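From the sorting table: what I learned from a year of not buying clothes

Well, it's May, the heater's on, and I'm writing this in a cardigan with two different buttons, so you know it's been a proper year. A lot of you have written in asking how the clothes thing went (I mentioned it once last autumn and then went suspiciously quiet), so this month's newsletter is the long version. Put the kettle on.

If you're new, hello! The short background is that last May I decided I'd go twelve months without buying any clothing, new or second-hand. Undies and socks were exempt. Shoes were exempt if a pair died, and one pair did, rather dramatically, on the steps of the Plelari Street library. Everything else had to come from what I already owned, what I could mend, or what somebody was giving away.

I started by pulling every single thing I owned out onto the bed. It came to 134 pieces, not including the ski jacket I've worn twice and which lives at my sister's. I'd have guessed sixty. I sat on the floor next to the pile and ate a whole packet of Jatz.

The first three months

The first bit was easy, which annoyed me a little because I'd been looking forward to being noble about it. I had so many clothes! I'd forgotten about a green corduroy skirt from my uni days, and I wore it so much in June that my neighbour asked if I'd joined something.

What got me was the emails. I hadn't noticed how many shops wrote to me until I wasn't allowed to answer. I unsubscribed from most of them over one long evening and it did more good than any amount of willpower. If you only try one thing out of this whole newsletter, do that one. It's free and you can do it in your pyjamas.

August was harder. It was cold, I was bored, and my favourite grey jumper had gone through at both elbows. In any other year I'd have shrugged and gone to the shops on my lunch break. This time I shoved it in a bag behind the door and sulked for a fortnight.

Loubna and the elbows

Enter Loubna Abdel Hamid. Some of you know her from the Thursday... sorry, from the mending evenings above the Amrani grocery, and if you don't, you should go along at least once, even if you've got nothing to mend. You bring your own scissors and she has everything else, in biscuit tins.

I took the jumper in expecting to be told it was finished. Loubna turned it inside out, poked two fingers through the left elbow, waggled them at me and told me to sit down. She'd taught me Swiss darning by eight o'clock. My first elbow looks like a spider had a bad night and my second one is quite good, and I now wear that jumper with the bad elbow facing whoever I like best.

A few things she drilled into me that I've been repeating to everyone since:

Wash it before you mend it. Wool especially. If it's going to shrink, let it shrink first.

Mend it while the hole's small. I know. But a thin patch takes ten minutes and a hole takes an evening.

Use yarn a touch thinner than the original. I'd been going thicker on the theory that it would be stronger, and all I'd done was make a hard little lump that pulled at everything around it.

Don't pull tight. She said this to me so many times that I heard it in my sleep.

She also put me on to a darning mushroom, which I'd thought was a thing from my nan's era and which I now feel quite strongly about. You can use an orange, mind you. I used an orange for a month.

What I got wrong

Heaps. I tried to dye a faded black t-shirt back to black in the laundry sink and the sink is still a sort of dusky mauve (the landlord hasn't been by, please keep this between us). I cut the legs off some perfectly decent trousers to make shorts, cut one leg shorter than the other, evened it up, overshot, evened it up the other way, and ended up with something I can only wear while gardening, out the back, behind the lemon tree.

I also cheated once. In November I bought a linen shirt at a market stall in Vistness while I was down there for my cousin's fortieth. It was hot, I'd packed for a completely different coast, and the woman had it in that faded-brick colour I can't walk past. I've worn it constantly and I'm only a bit sorry.

And I was insufferable at Christmas. My brother has asked me to put in writing that I will not bring up polyester at the table again. There you are, Sam. 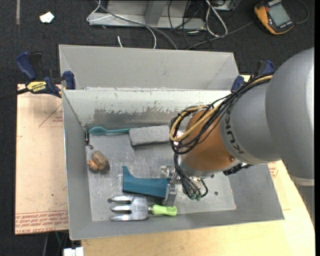
Where the money went

People always want to know this part, so I kept track. I went back through my statements for the year before and added up what I'd spent on clothing, and it was $2,940. I checked it again with a cup of tea in case I'd made a mistake. There were no big coats in there and nothing fancy. It was nearly all little things, a top here, another top there, a sale basket filled up to get the free postage.

This year, with the Vistness shirt, the replacement shoes, socks, thread, needles and a gold coin in the jar at each mending evening, I spent a small fraction of that. I'd love to tell you the difference is sitting in a savings account. Part of it is. Part of it went on the car, which needed a new radiator in February, and for once I paid the bill without doing that awful thing where you shuffle it between cards. I can't tell you how nice that was! I drove home with the windows down.

I know a year off buying clothes is an easier thing to do when you've got 134 pieces to begin with, and a job with no uniform, and a body that's stayed much the same size. A reader wrote to me in spring to say she'd had two babies in three years and nothing fitted from one month to the next, and would I please stop saying "just wear what you have". Fair enough. I've stopped.

The swap

The best day of the whole year was the swap at Dotov Hall. If you missed it, here's how it ran. Everyone brought up to 8 things, clean, with the zips working, and got a button for each one out of Loubna's tin. A button got you anything on the racks. There were no sizes on the signs, we just hung everything by colour, and it was the cleverest decision of the day, even though I argued against it at the time. People tried on things they'd never have walked up to otherwise. I came home with a navy wool coat that has a proper satin lining, and I saw my old orange raincoat leave on a very tall teenager who looked far better in it than I ever did.

We ran short of mirrors and shockingly short of hangers. If you're organising one yourself, ask for hangers early and ask everyone. Put the mirrors well away from the door or you'll have a traffic jam. Have a kids' corner, have a big pot of something hot, and decide beforehand where the leftovers are going. We had nine bags at the end and I hadn't arranged a thing, so they lived in my hallway for three weeks and I climbed over them to get to the loo.

There'll be another swap at Dotov Hall in spring. I'll put the details in as soon as the hall confirms.

What I'm keeping

The year finished a couple of weeks ago and I expected to rush out and buy something. I did go and have a look. I tried on a jacket, turned it inside out to see how the lining was put in, found a seam already coming away at the armhole, and put it back on the rack. The girl at the counter asked if I needed a hand and I very nearly gave her a talk on seam allowances.

So I'm not doing a second year exactly. I've got a list on the fridge now, and if I want something it goes on the list for a month. At the moment it says black trousers, a swimsuit that doesn't sag, and "nice belt?" with a question mark. Pyjamas were on there, but I've since crossed them off and made a pair out of an old flannelette sheet, using a pattern from the library. The fly's on backwards. They're very warm.

I gave away a fair bit as well, once I'd worked out what I was reaching for. Most of what went was the stuff I'd bought for some other version of me, the one who goes to cocktail things and has an ironing board set up permanently. I kept the green corduroy.

Odds and ends

Thanks to everyone who sent in their own mending photos after last month's issue. The patched wetsuit was my favourite, and I'd like to hear how it's holding up.

If you've got spare wool in greys, browns or navy, even little ends, Loubna would love it for the mending evenings. Drop it at the Amrani counter with her name on the bag. They're on from seven o'clock, up the side stairs, and the top step is uneven, so watch your feet.

Next month I'm writing about moths, which I've been putting off. If you've had a win with cedar, lavender, the freezer or anything else, write and tell me, especially if you've got carpet.

Right, the cardigan's lost another button while I've been sitting here and I can hear it rolling. Talk soon.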